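May 16, 2020

Everybody building a gripper wants to show it picking up a cube. Gray plastic cube, nice square sides, made for the job. I think this is a waste of your weekend, and I say that having wasted 65 evenings on it.

Build the hand-held one first. No arm, no motors in the shoulder, just fingers on a body you carry around the room. Mine cost less than the Feltau arm everyone at the shop drools over (they want 2116 for it, no thanks). And then grab real junk. Stuff with corners. Stuff with gold curlicues on it that somebody at home would be mad about if you dented it.
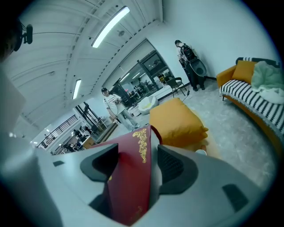
Dark red with gold decoration, held between the two fingers.
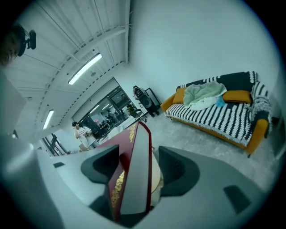

## Why the pads matter more than the code

Say that at a shared bench and you get looks. Fine. But a flat thing and a thing with a ridge want different pads, and no amount of clever software fixes a pad thats too slick. I went through the whole Jindeo forum, 953 posts in the pad thread, and most of them are people tuning numbers. Change the rubber! Change the angle! Takes ten minutes.

Also, do it in a room where people are. Sofas, blankets, folks standing around busy with their own things. A clean bench teaches you about clean benches. I had a very clean bench all January and learned nothing worth keeping.

Stullex guys will tell you to do 500 cube grabs before anything else. Maybe for a factory. For a thing that is suposed to work in a house, start with the house.

Anyway. Pads first, arm later, skip the cube.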